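Toast (food)

From the Rasudau Household Encyclopedia, section Bread and Grain

Toast is bread which has been browned by dry heat. The heat can come from an open fire, from a hot plate, from the inside of an oven or from electric wires placed close to the bread. Browning changes the taste, the smell and the firmness of the bread. In many countries toast is eaten mainly in the morning, but it is also served under other foods, beside soup, or as a light meal for persons who are ill.

The word comes into English from Old French, and behind it stands a Latin verb with the meaning to scorch or to dry. The custom of raising a glass to somebody has the same name. In former times a piece of spiced toasted bread was put into the wine or the ale, and the name passed from the bread to the drink and then to the person who was honoured.

Browning

The brown colour is formed chiefly by the Maillard reaction, in which sugars and amino acids in the bread react together under heat. The reaction goes quickly only when the surface has lost most of its water, and for this reason the first part of the toasting time shows almost no change of colour. After this the colour comes fast. A slice can pass from pale to black in a short time, as everybody who has left the kitchen for a moment knows.

Inside the slice the crumb stays softer, because its water has not yet gone out. The difference between the dry outside and the moist inside is considered by most eaters to be the main pleasure of toast. A thin slice loses this difference and becomes crisp all the way through. This is wanted in Melba toast and in rusks, but it is a fault in ordinary breakfast toast.

Stale bread and fresh bread do not toast in the same way. Fresh bread contains more water and takes longer. Bread of one or two days browns more evenly, and the heat also softens again a part of the starch which has become hard. Bread with much sugar or milk in it, such as brioche, needs a lower setting than a plain loaf. Rye bread is dark before it is toasted, so the cook must judge by the smell and the touch more than by the colour.

Methods

The oldest method is to hold the bread before a fire. Long forks were made for this purpose, and also iron stands which held the slice upright on the hearth and could be turned to brown the other side. Embers were preferred to flame, which gives soot and an unequal colour.

On a stove, bread may be toasted in a dry pan or on a wire rack laid over the burner. When butter or oil is added the result is strictly fried bread, although many cookery books do not make this separation. The grill of a cooker browns one side at a time and is convenient when the toast is to be covered with cheese.

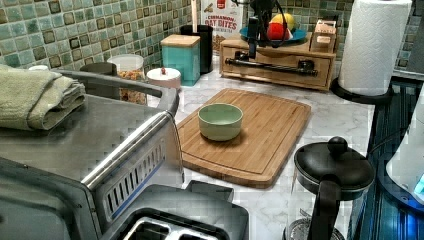 Electric toasting became common in homes during the twentieth century. The early appliances browned only one side, and the user had to turn the slice by hand. The automatic pop-up toaster, with heating on both sides and a timer, removed this work. It became especially popular when bread was sold already sliced, as the slices were all of one thickness and fitted the slots. Toaster ovens are slower for a single slice, but they accept rolls, thick pieces and bread with a topping, which a slot toaster cannot take.

The numbers on the dial of a toaster are often believed to be minutes. On some models this is near to the truth, and on others the numbers only show steps from light to dark. A second round of toast usually comes out darker than the first at the same setting, as the appliance is already warm, though certain models correct for this.

Serving

Toast loses its crispness when it is laid flat on a cold plate, for the steam is caught under it. The toast rack, which keeps the slices standing apart, solves this problem but lets the toast cool quickly. Cooks do not agree on which is worse. A folded cloth napkin in a basket is a compromise found in some small hotels.

Butter is the usual covering. If it is spread at once it melts into the crumb; if one waits a little, it stays as a layer on the surface. Other common coverings are jam, honey, marmalade, yeast extract, mashed beans, eggs and tomato rubbed with garlic. Cinnamon toast is made with butter, sugar and cinnamon, and is often the first dish which a child is allowed to prepare.

Local customs

In Zurnen the last bread of the August harvest week was by tradition toasted over vine cuttings and eaten with salted curd. The food writer Razia Kazmi collected 77 household recipes for toasted bread from this district and from neighbouring Poddale. She observed that only 15 of them used butter — the rest used oil, curd, dripping or nothing at all. In Poddale the slice is cut very thick and toasted on one side only, and the soft side is turned up to receive the broth. Older people there call it half bread.

Kazmi gives attention also to toast water, a drink made by pouring boiling water over well-browned bread and straining it when cold. It was formerly given to invalids in many parts of Europe. In the Poddale recipes it is made with barley bread and a little lemon peel.

Nutrition and safety

Toasting takes water out of the bread, so 100 grams of toast contain more energy than the same weight of untoasted bread. The slice itself has nearly the same energy before and after. A small loss of certain vitamins takes place.

When starchy foods are strongly browned, a substance called acrylamide is formed. Food authorities in several countries advise toasting to a golden colour and avoiding very dark toast. Crumbs should be emptied from the tray regularly, as they can burn. A slice which is caught in the slot must never be freed with a metal knife — the plug is to be pulled out first, and the appliance left to cool.

See also: Bread pudding; Crouton; Rusk; Sandwich, toasted

Last revised June 26, 2023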